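Bivivus Handheld Gripper Comparison: README

Maintainer: Misaki Kamata
Status: second release. File layout unchanged from the first.

Purpose

Bivivus compares two finger sets for hand-held grippers used to record manipulation demonstrations. The Brelitz set uses a flat, upright blade with a rounded top. The Thoroddsen set uses a pair of rubber-padded fingers with ridged inner faces. The question is which set gives recordings that can be replayed on an arm with less manual correction. Mass, grip force and finger wear are outside the scope of this release.

Recording set-up

All sessions were held in one hall, with the ordinary ceiling lights on and daylight coming through the glass wall. Other people were free to walk about and work during recording. The view from the gripper camera therefore changes in the background from one episode to the next, and any tracking method has to cope with that.
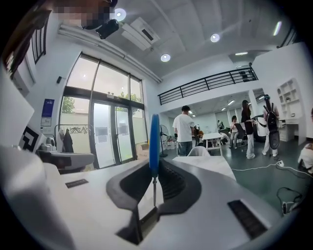 Each episode is stored in its own folder with the video, the gripper width signal and the estimated camera path. Width is normalised between 0 (closed) and 1000 (fully open). Episodes shorter than 2 seconds were removed. The Clullska controller writes the width signal at 20 Hz, and the video timestamps are taken as the reference when the two are aligned.

Square fiducial markers are used as a visual check on the set-up. They are not needed to read the files, and the loader ignores them unless the marker option is set.

Tasks

There are seven tasks, each recorded with both finger sets. Six use blocks, cups or cloth. The last uses scissors with plastic handles, chosen for the looped shape and the thin metal edge.
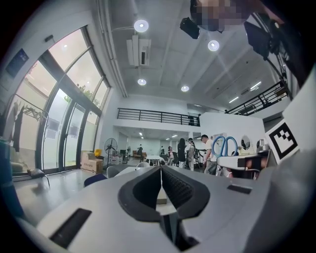 Operators were told to close the fingers fully before and after each grasp, so the zero point of the width signal can be checked per episode. Where the two closed readings differ by more than 7 units, the episode is flagged "drift" in the index. Flagged episodes are kept and should be left out of width comparisons.

Known issues

Faces are blurred in the released video. The blur can cover background features near the edge of the view and may upset feature-based tracking.

Sessions recorded on Thursday use an older controller build with a fixed delay on the width signal. The correction is in the index and must be applied by the user.

Contact

Send corrections to Misaki Kamata, giving the episode folder name and the release number.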